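Heart Clinic Retires Its Fax Machine, Mostly
12 March 2022

The Lirnura Heart Clinic has stopped accepting referrals by fax, ending a tradition that outlived three front desks and one building.

Under the old system, a family doctor who heard a murmur in a child faxed a form to the clinic, where it was scanned, printed, and placed in a tray. Last year 676 children were referred this way. An internal review found that 221 of them had been referred twice, usually by offices that had heard nothing back and assumed the worst of the tray.

"The echo takes half an hour," said Vesela Spahić, a pediatric cardiologist at the clinic. "Getting the child into the room for it could take until November."

Referrals now go through an online form called Cele, which asks for the child's age, weight, symptoms, and any family history of heart muscle disease. Urgent cases are read within 2 hours. The first version also required a job title for the patient, a field that has been removed at the request of parents of newborns.

Borislav Omerović, who manages the clinic's records, said staff had taken to the change well, with one exception, whom he declined to name and who was sitting next to him.

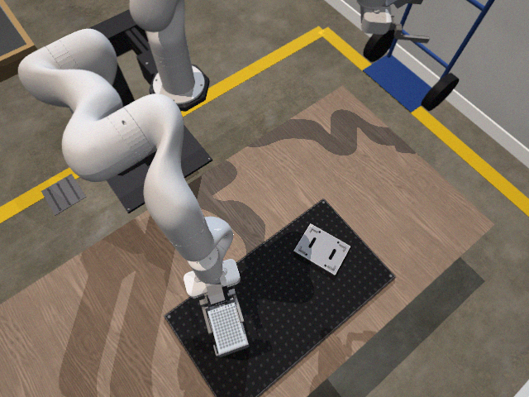
Computer rendering of robot arms at a tabletop.

The clinic will keep a single fax line open for the practice in Grernero, whose internet connection Omerović described as "seasonal." It has also kept 800 sheets of fax paper — already paid for, he noted, and good for drawing on in the waiting room.

Doctors who need a login should call the front desk. The phone system is up for review next.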